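Cliria sim pack, worth the money or no?

gripwright
December 30, 2022
Trial runs out in 5 days so need opinions fast. It's the Cliria scene pack for the Prinden simulator, wrist cam view included. 57 a month. Rooms look decent, gripper model is pretty plain. Anyone paying for it?

toolpath_tess
Paid since June. Rooms are fine. Load times are not. 23 seconds on my desktop for the big one, every single reset.

mudflap
23?? I get 14. Turn off the shadow baking, its under Render.

toolpath_tess
Tried that. Same.

oldservo
Skip it. Ansari has a free set and the contact physics are better. Pretty wood floors don't teach a policy anything.

gripwright
Disagree a bit, I need varied backgrounds, Ansari is all gray boxes. Textures matter for what im doing.

oldservo
Then randomize them yourself. One afternoon of work.

mudflap
One afternoon for you maybe lol

surfacenormal
Does the wrist view show the whole gripper or only the tips? Surville's version crops the body out and my depth got weird.

gripwright
Body and both fingers, fingers open. Default camera, didn't touch the offset. Window and wood surface are from the stock room. Light lines on the wood come with it, havent found a setting for those yet.

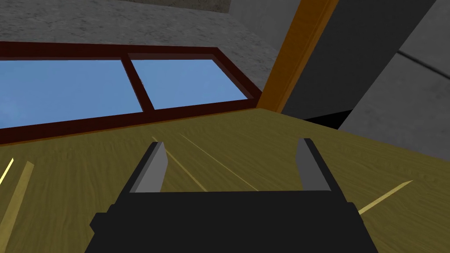

surfacenormal
Ok that's more body than I want. Can you move the camera forward?

gripwright
Yes, offset is in the config. Will try tonite and post numbers.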